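Quick one tonight, dinner is late and the dog is giving me looks.

So. Sourdough week three. Still no idea what I'm doing but the starter is alive, which is more than I can say for the one in May. That one went pink. Pink! Threw out the jar and everything.

New rules since then. Feed it in the morning, not at midnight when I'm half asleep and pour in whatever. Equal flour and water by weight, 100 grams each. I was using cups before and teh thing was either soup or cement. Yolanda Correa from my old street in Pennington gave me hers to start from — a spoonful dried out on parchment, came in the mail in a sandwich bag. Took 3 days to wake up. I had pretty much given up and then it climbed right out of the jar overnight.

First loaf was flat. Second one flat too but tasted good, ate it with butter standing up. Third had actual holes in it!! Kids wanted to know who ate the middle.

What changed, I think: letting the dough sit longer. My kitchen is cold in the mornings even in summer (north side, big tree) and the book times are for somebody else's kitchen. I now wait until it looks puffy and wobbles when I shake the bowl. Also a lid on the pot for the first 20 minutes. Tried without. Crust set too soon and it split down the side.

Still can't score the top to save my life. Bought a razor thing, dragged it, got a mess. Kitchen scissors work better so scissors it is.

Next up is rye, if the store in Prollton ever gets any in. Shelf was bare again when I went, just cake flour and one sad bag of cornmeal. Will report back, probaly with complaints. 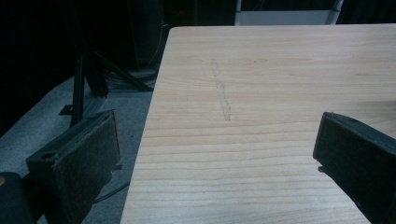

Can you keep the starter in the fridge if you only bake once a week?
That's how I do it now, lid on loose, and I take it out and feed it the day before I bake.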